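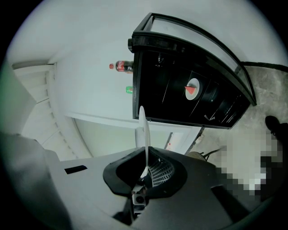 Students learn to clear a table so that a robot might

The robotics club at Prelosholm is spending its summer on a job most of its members avoid at home. Working with a pair of hand-held grippers, students set out plates and drinks on a small black table, move them about and put them back, while the tools keep a record of each motion. The club wants 400 of these runs, which it plans to use in training a robot arm to tidy up after a meal.

The arm belongs to the technical college in Gamville and will not be available to the club until the fall. Until then there is no robot in the robotics project, a point several parents raised at the open session on Saturday. They were told that the arm itself is the easy part. That may be so, but it was the arm that appeared on the sign-up flyer.

Members take turns in pairs. One handles the grippers and the other resets the table and keeps the log. A turn lasts 10 minutes, after which arms get tired and the movements get sloppy. Sloppy runs are supposed to be thrown out. Who decides what counts as sloppy is less clear, and the club's one-page guide says only that a run should look "natural."

The money comes from Berchtold, a local kitchen supply firm, which is paying for equipment and for the club's entry in the Prallidby student challenge. There, teams will have to show a robot clearing a table that it has not seen before. Last year 5 teams entered and 2 of them finished the task. The organizers called the result encouraging.

Prelosholm was one of the three that did not finish. Its arm stopped over the first plate and stayed there until time ran out. The club blames a shortage of practice data, and the new project rests on that explanation. It has not tested any other – the old software was deleted along with the laptop account it was stored under.

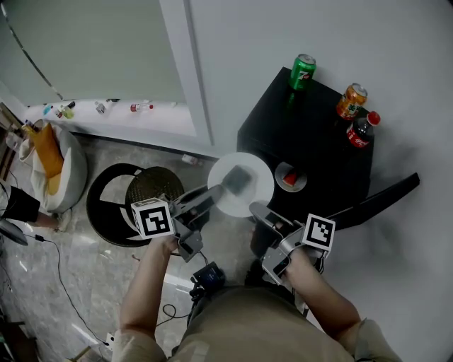 PRELOSHOLM, August – With the summer sessions well under way, the robotics club has a little over half of the runs it wants. Students say they have become quick with the grippers, and a few have asked to try harder layouts, with dishes closer together and more cans at the back.

Whether any of this will carry over to a machine is an open question. The club has not set aside any runs for checking its results, and the practice table has stayed in the same spot all summer. The challenge will use a different table in a different room. Asked about this, the club said it would look into moving the furniture.

Sessions continue through the end of the month and are open to students from other schools. Entries for the Prallidby challenge close when the fall term begins.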